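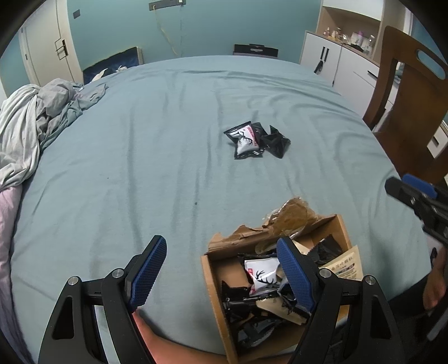

Individually wrapped snacks in an open cardboard box.

Call for Participants: Evening Eating and Sleep in Shift Workers

The Wurnport Institute for Sleep and Nutrition invites adults who work rotating or overnight shifts to take part in a home-based study of snacking habits and rest. The study is directed by Jelle De Bruijn and carried out with the Baslow Clinic. Enrollment opens in January and will remain open until all 67 places have been filled.

Purpose of the study

Many people on irregular schedules eat a large share of their food between the end of a shift and the time they go to bed. The Institute wishes to learn how the timing and size of these late snacks relate to the length of sleep that follows. No particular diet is being tested, and participants will not be asked to lose weight.

Who may apply

Applicants must be between 21 and 60 years of age and must have worked at least two overnight shifts per month during the past half year. They must live within the Wurnport city limits or in Baslow. Persons who are pregnant, who have a diagnosed eating disorder, or who take prescription sleep medication are not eligible. Only one person per household may enroll.

What participation involves

Participants will keep a written food and sleep diary for six weeks and will wear a wristband at night. During the third and fourth weeks, all snacks eaten after a shift must be limited to 200 calories. Participants buy their own food and should keep wrappers or labels until the diary page for that day has been completed. Two visits to the Ó Súilleabháin Building are required, one at the start and one at the end. Each visit lasts 2 hours. Visits may be scheduled as early as 7:00 a.m. for those coming directly from work.

Compensation

Participants who complete the study will receive $700, paid in two parts. Those who withdraw early will be paid for the weeks completed. Parking at the building is free of charge.

How to apply

Application forms are available at the Institute's front desk and through the Jasteo enrollment portal. Applicants should include a recent work schedule with the employer's name removed. Eligible applicants will be contacted by telephone to arrange a first visit. Participation is voluntary, and a decision not to take part will have no effect on care received at the Baslow Clinic.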